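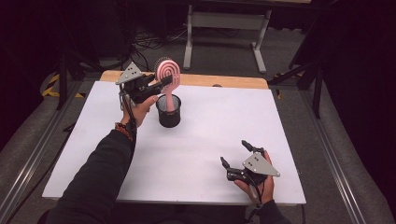 Both Prelas in hand, brush and cup task.

14 shares | 6 comments

So these are the Prelas! They're hand-held grippers for recording examples, and they come as a pair, left and right. You hold one in each hand, squeeze, and do the job yourself at a normal pace while everything gets logged. No robot needed on the day (ours is usually in use by somebody else, or in pieces), and the examples go straight into training afterward.

I started building them under the Hirner name because I was sick of teaching an arm by dragging it through space. Put a brush in a cup that way and you'll be there all morning, and the motion comes out looking like you were stirring paint. With a gripper in your hand you just put the brush in the cup. You still have to get used to having two stiff fingers in place of five, and your first twenty minutes will be clumsy, but it does come.

What's in the case: two grippers, the cables, a spare set of finger pads, a short calibration card and the little hex key that I promise you will lose. There's a flat plate on top of each gripper with holes in it, so if you've got your own tracking gear you can bolt it on there. The jaws are linked, so both fingers always move together, and the opening width is recorded along with the position of the hand. Each gripper weighs 617 grams with the pads fitted. I know, I'd like it lighter too. I shaved as much as I dared off the handle and then one snapped on me, so that's where it's staying for now.

About the pads. They're soft on purpose and they do wear, especially if you're working with anything bristly or with a rough metal edge. You can keep going for a good while after they start to look ratty. I change mine when a smooth handle starts to slip, and I change both fingers on the same gripper at once so the grip stays even. If you swap halfway through a batch, write it down somewhere. I didn't once, and spent most of February wondering why half my recordings looked different from the other half.

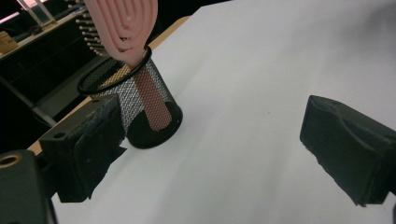
Tươi Đàm wrote in to say the view from the hand was the part that sold it: "I don't care much what the overhead camera sees. I want to know what the fingers were pointed at right before they closed, and with these I can scrub back and look." Same question then came in from a few other people, so yes, the wrist video is saved with every recording by default, and you don't have to switch anything on.

How many examples do you need? It depends on the task, sorry. For my own brush and cup work I'm up to 3,000 recordings, and I'm still adding to them, mostly the awkward starts: brush lying with the bristles down, cup too near the edge of the board, handle pointing away from you. The easy ones pile up without any effort. Out of my last evaluation on the arm, 92 percent of the tries ended with the brush in the cup, and the misses were nearly all the handle catching on the rim. I've been recording more of those, where I catch the rim myself and then lift and fix it. Please leave your fumbles in! Everybody wants to delete them and they're some of the most useful stuff you'll get.

A few things I'd tell you if you were standing in the shop:

Keep the cables running down along your hand and clear of the jaws. Use a plain work surface if you can, and get it properly flat. Start and stop every recording with the jaws open. Take a break when your forearms start complaining, the recordings get sloppy well before you notice it. And if you're doing two-handed tasks, decide beforehand what the idle hand does, otherwise it wanders about and the model learns to wander too.

The calibration takes seven minutes once you know the steps. Do it at the start of each session and again if you drop one (you will drop one). The software spits out plain folders, one per recording, and Heledd Gethin's converter works with them if your training code wants something fancier. Priedītis also makes a foam-lined stand that fits the pair nicely, though I don't sell it and a couple of coat hooks will do the same thing.

Everything is put together here in Grendurport, by me, so orders go out in small batches. The current batch is open as of 5/5/26. Repairs are fine to send in at any time, just wrap the fingers separately and put a note in with your name on it. If you're not sure the jaws open wide enough for whatever you're planning to pick up, measure it at its fattest point and send me the number before you order.

6 comments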